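Why Do Curtains Make a Room Feel Different?

I have a question for you. When you go to bed and somebody pulls the curtains, what changes? It gets darker, sure. But listen closely next time. Sometimes the room gets a little quieter too, and in winter you may feel less of a chill if your bed is near the window. All that from some cloth on a pole! I think that's pretty great, so I want to tell you how it works.

Let's start with the dark part. Light travels in straight lines until it bumps into something. Clear glass lets most of it through. Cloth is made of threads going over and under each other, and between the threads there are teeny tiny gaps. A thin curtain has lots of gaps, so the room still glows in the morning. A thick one has hardly any. Dark colors help as well, because they soak up light that would bounce off something pale.

You can test this with a flashlight and a few things from the laundry. Hold up a T-shirt, shine the light behind it, then try a bath towel. Which one hides the light better? Try folding the T-shirt in half, and in half again.

Now for my favorite bit, the folds. If you pull a curtain out flat, it is a lot wider than the window it covers. My bedroom window at Tulesden is 43 inches across, and when I bought my curtains the lady in the shop told me to get 2 times that much cloth. I thought she was just trying to sell me more! But she was right. The extra width is what makes those deep up-and-down waves, which are called pleats or folds. 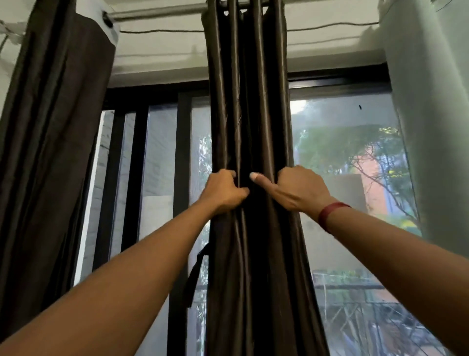 Shiny cloth shows its folds best of all. Satin is woven so that long stretches of thread lie on top, nice and smooth, and light bounces off them like it does off a spoon. The part of a fold that sticks out toward you catches the light, and the part that dips in stays dark. So you get bright stripes and dark stripes, even when the whole curtain is one color. Brown satin can look almost bronze along the ridges.

The rings at the top have a funny name: grommets. A grommet is a ring set into a hole in the cloth, so the hole won't tear or fray. The rod goes in through one hole and out through the next, in front, behind, in front, behind, and that weaving is what starts the folds off. Most curtains made this way have an even number of grommets. Mine have 8, and both side edges turn back toward the wall.

And what about the cold? Air gets trapped between the curtain and the glass, and still air is slow to carry heat away. It's a bit like wearing a coat. My cat Lolla likes to squeeze into that gap on sunny afternoons, when it turns into the warmest spot in the house.

Tonight, try closing your curtains slowly and watch where the folds go.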